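Sleep Is the Prescription We Keep Refusing to Write

Print this article | E-mail to a friend
Reading time: 4 minutes

My last checkup took 15 minutes, and I was asked about cigarettes, alcohol, seat belts, exercise and whether I feel safe at home. I was weighed. My blood pressure was taken twice. At no point did the nurse or the doctor ask how I sleep. I had been sleeping badly since May, and I brought it up with my hand already on the door. The doctor told me to cut back on coffee and said we could talk about a pill next time.

I don't blame her. The form she fills in on her screen has no box for sleep, and she had other patients in the waiting room. But I think the form is wrong, and I think most of the health advice we get has the order of things wrong too. We are told to eat better and move more. Sleep gets a line at the bottom of the handout, after the part about sunscreen.

Try eating better after four hours in bed. I did, for most of a summer. By mid-afternoon I wanted bread and sugar and I had no interest in arguing with myself. Try going to the gym. I paid for 3 months at one in Stetuncombe and went nine times. I had assumed I was short on willpower. Once I was sleeping again, the walking and the cooking came back without much effort from me. That is one person's story and I don't offer it as proof of anything, but I have heard the same from enough friends and coworkers that I no longer think it is unusual.

The answer we usually get is something to buy. There is a shelf at my drugstore with gummies, sprays, teas and pillow mists, and it is longer than the shelf for colds. A tracking ring called the Sindero was all over my feed for weeks. I bought one, and it gave me a score of 70 on a night when I had lain awake reading the news until two. It gave me a lower score on a night when I felt fine. After a while I was lying there worrying about the number. I gave the ring to my brother, who likes numbers.

I have nothing against people who find these things useful. My complaint is that they turn a question of hours and habits into a question of equipment. Most of us who sleep badly know at least part of why. We work late, or we work two jobs, or there is a baby, or we leave a chore running at eleven at night and stay up until it finishes.

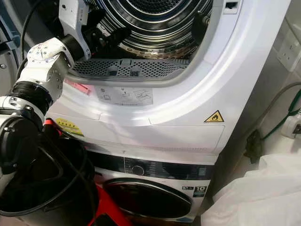
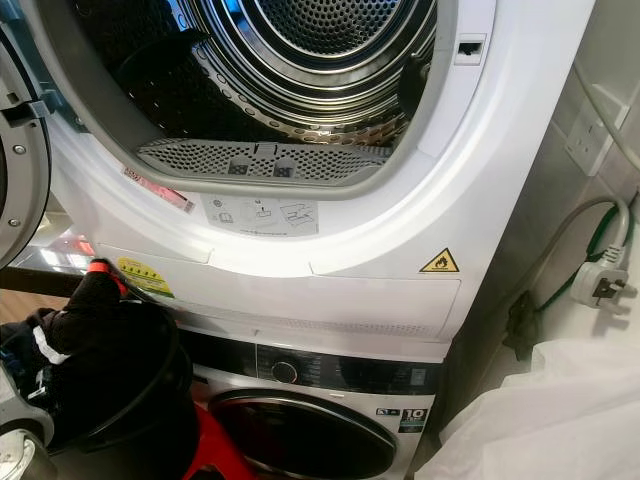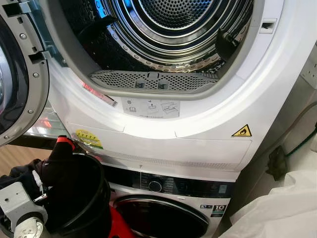
The baby and the two jobs are harder than the chore, and advice columns like to skip over that. Telling a person on rotating shifts to keep a regular bedtime is close to an insult. When I worked nights at the Roussel warehouse, we got a leaflet about sleep hygiene in the same envelope as a schedule that changed every week. Somebody had paid to have the leaflet printed in color. A schedule that stayed put for a month would have done more for us, and I can't see that it would have cost much.

So I would like two things, and neither one is a product.

First, put the question on the form. How many hours do you usually sleep, and do you wake up rested? It takes less than a minute to ask. If the answer is bad and stays bad, that is worth a real conversation. Some people who think they are just tired have sleep apnea, or depression, or a thyroid problem, and they will go on drinking coffee for years if no one asks. Anyone who snores heavily and nods off during the day should bring it up without waiting for the question.

Second, treat working hours as a health matter. We already accept this for truck drivers and pilots. We accept it less for the people who lift our parents out of bed in nursing homes, and hardly at all for the people who pack our orders. Loltum, the town where I grew up, moved its high school start time back a few years ago after a long fight over buses. My niece goes there now. She gets up at seven and eats breakfast, and I never did either one at her age.

As for me, I stopped looking for the trick. I go to bed at ten-thirty. The phone charges in the kitchen. I still have a bad night every couple of weeks, and when I do I get up and read something dull in the other room until my eyes are heavy. I have another checkup coming, and I plan to bring up sleep when I sit down.

Print this article | E-mail to a friend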